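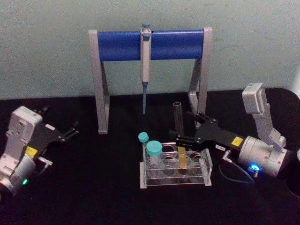 Notebooks > Teleop > Pipette bench

23 April 2022

Bench: black table, bimanual setup. Operators: Eirlys Bevan (leader arms), me on logging. Huw Prosser in for the first half to look at the cable on the right wrist.

Purpose of the day: record tube pick and return by remote control, right arm, then start on the two-arm version where the left arm is supposed to take the pipette off the stand. The second part only got as far as dry runs. Notes on both.

Setup

Stand at the back center, blue bar facing us, one single-channel pipette hanging at the middle of the bar. Clear acrylic rack in front of it, slightly right. Same layout file as last time except the rack moved toward the operator, which was Marjorie Entwistle's request after she went through the replays and found the right lower finger passing too near the foot of the stand on the way in. Moving the rack costs some reach on the left arm. I checked the far end of the rack with the left gripper open and it gets there, but the elbow is closer to straight than I like. Do not move the rack any farther without checking this again.

Pipette has no tip on. Leave it like that until the left-arm grasp is repeatable.

Both wrist cameras on their brackets. No change to brackets. Left camera housing blocks part of the left gripper from the head view, and the far finger is the one you lose. Eirlys drives that finger by the wrist view only. It works but she slows down a lot at contact, and the slow part will end up in the data.

Leader and follower zeroed before starting. Right gripper needed zeroing twice. After the first pass the follower stopped short of the commanded opening, small but visible in the log plot. Second pass was clean. Gwilym Hughes saw the same thing on his shift and put it down to starting with the leader trigger slightly pulled. Plausible. The checklist should say to take your hands off the leaders before zeroing, and I have added that.

Part 1, right arm: tall clear tube, pick and return

Task as written: approach from the right, close on the tall clear tube, lift clear, hold, return, open, back off. One episode is one full cycle. Operator presses the pedal to start and to end.

The clear tube is a poor target for the head camera. Against the gray-green wall the rim is readable and there are highlights down the sides, and that is most of what there is. Against the black table the tube body mostly vanishes. I expect the policy to lean on the wrist view for final approach. The blue-green caps are much easier for it, and if we want an early result to show Rhun Mathias we should train on the large cap first and leave the clear tube for later. I said this on the call. Marjorie wants the clear tube because it is the case the Irum people asked for. Keeping both, clear tube first.

Target for the set is 400 episodes. We got 40 accepted today. Rejections were mostly of these kinds:

- Lower finger touches the rack before the tube. It shows as a bump in the wrist current ahead of the main contact. I reject these even when the pick goes on to succeed, or we teach it to lean on the acrylic.
- Tube leaves the gripper tilted and sticks in the hole on return. Eirlys can recover by wiggling. Recoveries go in a separate folder, tagged, not deleted. We may want them.
- Pedal pressed late, so the first part of the motion is missing. Operator error, easy to trim out, but I would rather redo them than trim.

Closing force: started at the default and the tube rotated in the fingers when lifted. Raised it one step and rotation stopped. Did not go further. The walls are thin and I have no spare of this one. Ordered spares through Maddocks, no delivery date.

Eirlys tried two approach styles. First style comes in level with the table, lower finger over the back of the rack. Second style comes in higher and drops at the end. Level gives a better wrist view of the rim, and the high drop gives more clearance to the amber tube, which sits directly under the fingers for much of the level approach. She prefers level. I asked her to use level for all of the accepted episodes so that we don't mix the two in one set. If we want variety we should add it on purpose later, with a tag.

The amber tube is a distractor and stays in the rack. Do not remove it to make the approach easier. Same for the small cap at the back left corner. It sits at a tilt, and I have left it that way for the whole session so the start state stays constant. Whoever takes the next session should either keep it or write down that it changed.

Latency

Measured leader to follower delay at the start and again after lunch. 3 samples at each check, no drift between the two. The head camera stream is the slow one, as always. Timestamps are taken at capture and the resampler takes care of the offset, so this affects the operator and not the data. Eirlys says she no longer notices it. A new operator will. When Gwilym trains the next person, start them on free motion over the empty part of the table, no contact, until they stop overshooting.

Cable, right wrist

Huw looked at the gray cable coming off the right gripper. It loops below the wrist and comes back up, and when the wrist rolls past a certain point the loop can swing under the hand. No snag today. He wants a clip partway along. I want the clip too but not in the middle of a collection, because it changes what the camera sees near the bottom of the hand. Agreed to fit it between sets. Until then there is a soft limit on wrist roll, set in the teleop config and commented with my initials. If the follower stops rolling while the leader keeps going, that is the limit, not a fault.

Connector seated properly on both sides. He checked the left one as well while he was there.

Part 2, left arm and pipette: dry runs

No episodes saved from this part. Notes only.

Idea is left arm takes the pipette by the white handle, right arm holds a tube steady in the rack, left arm brings the shaft down over the tube. We split it in three for the operator: reach, lift off the bar, travel. Eirlys did the reach by hand guiding first, with the left arm in free-drive and the leaders parked, so we could find a wrist angle that lets the fingers go around the handle without hitting the bar. Hand guiding was much quicker than finding it on the leaders. She found a workable angle within a few tries, we stored the joint values, and then she drove to it on the leaders.

Observations:

The blue bar is glossy and the wrist depth reading on it is unreliable. Holes in the depth map right where we want the standoff distance. On the handle itself the reading is better. For now, color only from the left wrist camera. Tell Jemari, whose depth filter this is, and send the raw frames. I have put them in the shared folder under the session name.

Lift off the bar needs an upward move before any move toward the operator. Eirlys knows this by feel from doing it with her own hand, and on the leaders she still pulled forward first the first couple of times. The stand slid. It came back to its marks easily enough, but I would like something under the feet to stop it sliding. Asked Huw for thin rubber sheet.

Plunger: not attempted. The gripper has no way to press it with the present fingers while holding the handle. The Gerkach finger set has a thumb piece that might reach. Rhun has the drawings. Until those are printed, the pipette task ends at travel and hover, and the task sheet should say so. At present it says "aspirate," which is wrong. I have struck it out on the bench copy but the file needs fixing too.

Both hands over the rack at once is tight. With the right gripper over the back of the rack and the left coming across from the stand, the two camera housings are the parts that get near each other first, before the fingers. The collision model does not include the housings. It has the bare wrists. Needs to be fixed before anyone runs the bimanual part at normal speed. Dry runs today were at reduced speed with my hand on the stop.

Data handling

Accepted episodes copied to the store, checksums match. Recoveries in their own folder. One episode has a gap in the left wrist stream. The left arm is parked throughout that episode, so I kept it and flagged it. Marjorie can overrule.

Disk on the logging machine is filling up faster than planned. We are saving the left wrist stream for right-arm-only episodes, and it shows an arm doing nothing. Dropping it would save space but then the two sets have different shapes. Leave it as is and clear the old July recordings once Gwilym confirms they are backed up.

To do

- Camera housings into the collision model (me)
- Clip on right wrist cable, after this set closes (Huw)
- Rubber under stand feet (Huw)
- Task sheet: remove "aspirate," add hands off leaders before zeroing (me)
- Raw depth frames to Jemari — frames uploaded, message not sent
- Ask Rhun about print time for the thumb piece
- Decide on large cap set (Marjorie)

Left both arms powered and idle at end of session, grippers open. Stand and rack are on their marks. Next session continues the clear tube set with Eirlys driving, level approach, same closing force.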